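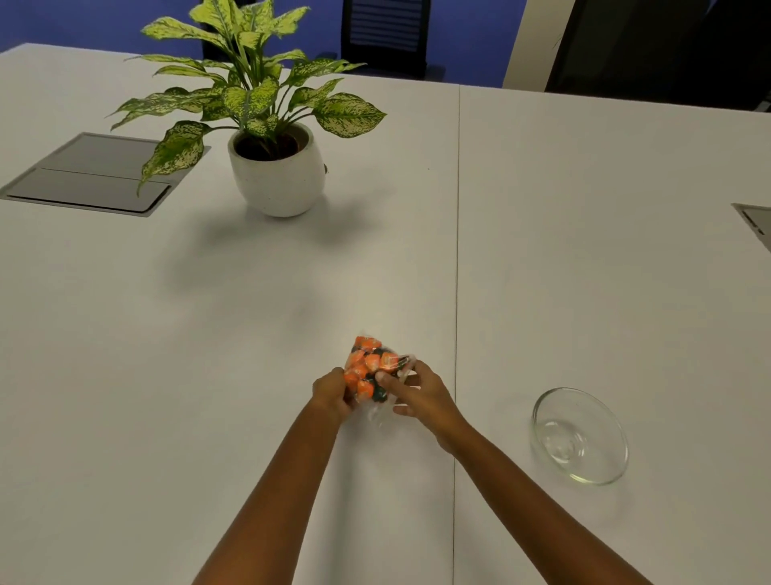

I'd been meaning to get out to the Nindstead open day for ages, and this year it landed on 22nd January, right in the thick of the summer holidays, so I had no excuse. It's a 2 hour drive from my place with the air con rattling the whole way, and I still got there before the gates opened (keen, I know!).

If you haven't come across Nindstead, they do the rules side of robot training. Other firms build the arms and write the software, and Nindstead works out how the people who show robots what to do should go about it. So a visit is part lab tour and part safety briefing, with a sausage sizzle out the back. I loved it.

They split us into groups of 9 and started us in the meeting room, where the talk was about household tasks. I'd expected big yellow machines behind fences, and instead we spent nearly an hour on how a person should open a bag of lollies and put them in a bowl. I got completely sucked in! The standard they're working to in-house is called Plamau, and it runs to 400 clauses, and a surprising number of those are about hands. Keep both hands where the camera can see them. Start with them apart, then bring them in. Don't swap your grip halfway through a tear unless the task sheet says you can. If the plastic won't give, stop, put the bag down flat and begin again, and mark the first go as a restart so it doesn't get counted as a clean one.

Somebody in our group asked whether you could just snip the bag with scissors. Yes, but then it's a different task with a different sheet, and scissors bring in a whole section on blades, where they get put down, which way they point and who's allowed to be standing next to you. I've worked in a commercial kitchen and we weren't half that strict.

The other bit I scribbled down was about clutter. I assumed they'd want everything cleared away, and some sheets do ask for that, but plenty of them want the ordinary stuff left right where it lives. Plants, chairs, power lids in the tabletop, all of it. The rule is that you write down what's there before you start and you don't shift it between goes. A robot that has only ever met bare tables is going to have a rough time in my house, I can tell you.

Glass gets its own page. Any glass bowl or tumbler has to be checked for chips at the start of each session, and it has to sit well in from the edge, off to one side of where the hands are working. If one breaks, the whole table is out of action until it's been wiped down twice and signed off. There was a bit of muttering about that one, and a bloke behind me reckoned once was plenty, but the guide wasn't budging.

After morning tea (good scones, terrible coffee) we went through to the Bepari hall, which is where the arms are. You stay behind the painted line and you don't lean over it, and they told three of us off for leaning, me included. Bepari is their name for the sign-on routine as well, which confused everybody. You tag in, read the board out loud, press the stop button once to prove it works, reset it, and only then does anything move. We all had a turn at the button. It's stiffer than you'd think, and I had to use the heel of my hand.

They run 900 of those stop tests a year and keep the sheets in ring binders, on actual paper. I asked why paper and was told the auditor likes it, fair enough.

The last stop was Liron, their privacy project, and I wish we'd had longer there. It covers what happens when you record people doing everyday jobs: whose face, whose mail on the bench, whose kid wandering past in the background. The recordings get looked over before anyone outside the building can have them, and a person can pull out afterwards and have theirs wiped. I asked how long wiping takes and got a rather vague answer, so I'd push harder on that if you go. I'd also have liked to take a copy of the sheets home, but they only let you read them on site.

A few practical bits. Closed shoes, and they mean it, a woman in sandals got sent back to her car. Parking is on the grass and there's no shade at all. The tour involves a lot of standing, though there are stools if you ask at the desk. Kids are welcome in the meeting room but can't go into the hall.

They're running another one in September and bookings go through the front office. I've already put my name down, and this time I'm bringing my own coffee.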